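The Drawer Under the Phone Charger

Every August I decide I am a person who owns fewer things. It lasts until the evening, usually, and then I'm eating crackers over the sink and wondering where I put the tape measure.

This year's campaign was the hall cabinet, the one with the drawer under the phone charger. I gave myself 90 minutes. Evelien Brouwer, who has cleared out two whole apartments and still has friends, told me the secret is a bare surface. You take everything to one big clean table and you only let a thing back into the house once it has justified itself out there in the open. She made it sound like a court hearing.

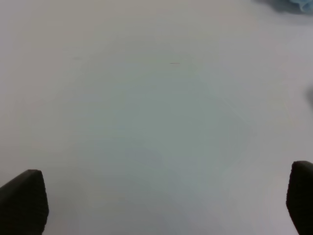

So I got rid of the mail, the fruit, and a candle I have been saving for an occasion since before I had a table to put it on. Wiping the thing down took longer than I'd like to admit. I found a receipt from Pivetti for $87, which was a lamp, and I no longer have the lamp. I kept the receipt. You see what Evelien is up against.

Then came the sorting. Batteries of unknown character went in a jar. Keys went in another jar, and I am fairly sure one of them opens a bike lock that was stolen along with the bike. Hagos Chala called in the middle of it to ask if I still had his corkscrew and I said no with my hand on it. It's going back to him this week. I needed it for the weekend.

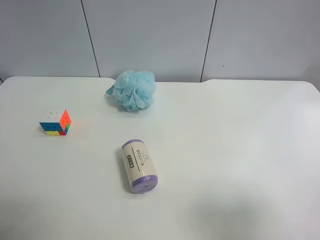
What does me in is the stuff that doesn't belong to any category. Junk is easy, and so are passports. But put a bath pouf and a puzzle cube on the same table and try telling me which shelf they go on. The pouf is light blue and I have nothing against it, except that it turned up in a hall cabinet, nowhere near a bath. The cube is the small kind, and I have never solved one in my life, but throwing it out would feel like conceding. The packaged roll lying between me and the finish line got moved to three different piles before I gave up and called it "supplies."

"Supplies" is now the largest category in my home.

I went over by 38 minutes, including the corkscrew call. Two bags are by the door for donation, and I've only taken one thing back out. The drawer closes, too, if you lift it a little on the left. Next is the closet with the vacuum in it, and Evelien has already told me she's busy.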